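Can a robot put up and take down the Christmas stuff yet?

Posted by plostach_dad, 2022-07-03

Every year I end up doing the tree, the lights and the box of batteries by myself, and every year I swear it's the last time. My brother-in-law says there will be a machine for it before my kids are out of school. I have a robot vacuum and it gets stuck on the bath mat, so I have my doubts. Has anyone here worked with the arm kind? I don't mean a big tree, just the little tabletop one and its string of lights. And what would it cost me, if there is such a thing?
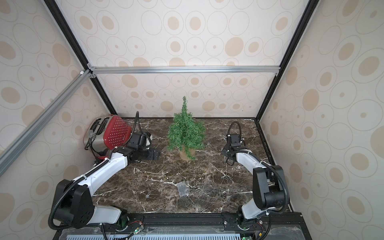 Toshio Nagano

I've spent a fair bit of time around two-arm setups, so here's my take – not yet, but closer than your vacuum would have you believe. Picking up a small tree by its pot and setting it somewhere else is a pretty fair job for a pair of arms. Same with sliding a toaster over to make room. Those are solid things with an obvious place to grab.

The lights are where I'd lose sleep. A light string has no shape of its own, the wire is thin and clear, and the bulbs are clear too, so on a busy surface a camera can have real trouble telling wire from background. Brown marble with white veins? Good luck, I have trouble with that one myself! 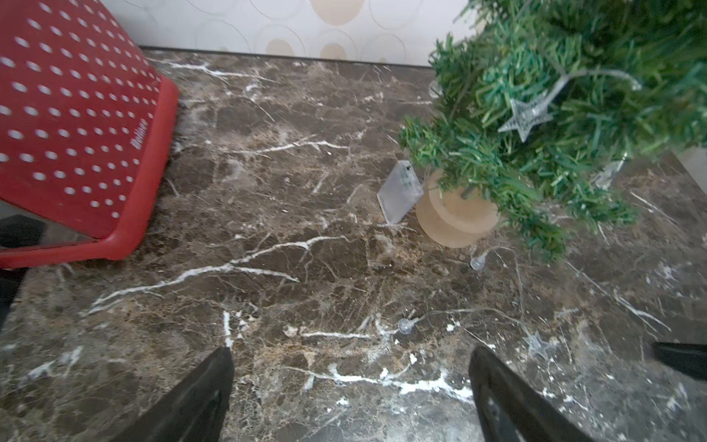

Then you have to get the string around the branches without dragging the whole tree over, which means one hand holding and the other one feeding wire, and both of them knowing when something has snagged. People do that by feel. Most grippers I've used have very little feel – two stiff fingers and that's your lot. I once watched one try to hang a single star for most of an afternoon (this was back in April, don't ask) and I went home and hugged my own thumbs.

As for cost, I paid 2,217 dollars for a used arm, just the one, and it came with no software worth mentioning. You'd want two. Then comes the part where you teach it, and that will eat far more evenings than the tree ever did.

kiltier_913

No. Buy a pre-lit one and throw a bag over it in January. Took me 3 minutes last year.

Onar

I'd go with Toshio on the lights but I think he's too kind about the tree. Ours sheds if you look at it funny. Also who is spending 4,000 bucks on this lol. If you do try it, tape the battery box to the pot first so there's one less thing flopping around. That helps when you do it by hand too.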